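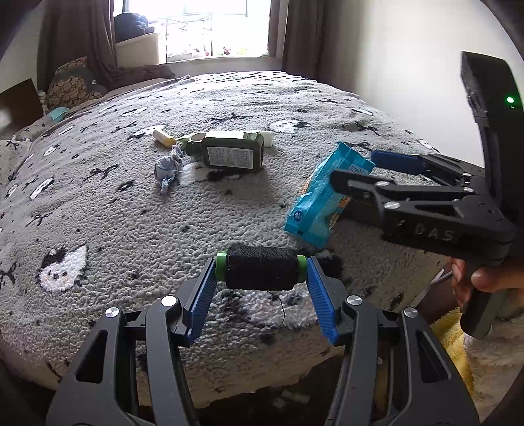 What happens to the packing staff when a Fatard cell goes in?

They stay on the line, and most of them move from lifting and sorting to loading trays, checking labels and clearing stoppages. Two weeks of paid training come with every cell we sell.

Fatard Pick Cell, model 426

The 426 picks small mixed goods from a bin and sets them in an order tray. It handles thread, bottles, snack packets and other light items in the same run, with no tool change between them. Maximum item weight is 1000 grams.

What changes on the floor
The Flalthorpe warehouse has run two cells since August. Shifts are the same length as before. Pickers there used to walk the aisles for most of the day and now work from a fixed station, with a stool and a mat. Some liked the walking and asked for it back, so the site rotates people every two hours - we suggest the same to new buyers.

Each station has a stop button on both sides. Anyone may press it, and restarting takes one badge scan.

In the box
Cell and base frame
Two sets of finger pads
Sison control panel, wall or post mount
Printed guide for operators

Footprint: 2735 x 2886 mm, including the walkway
Power: single phase
Noise: quiet enough to talk over

Spare pads ship from Letport on working days. Lead time for a full cell is nine weeks. Site visits can be booked through the order desk.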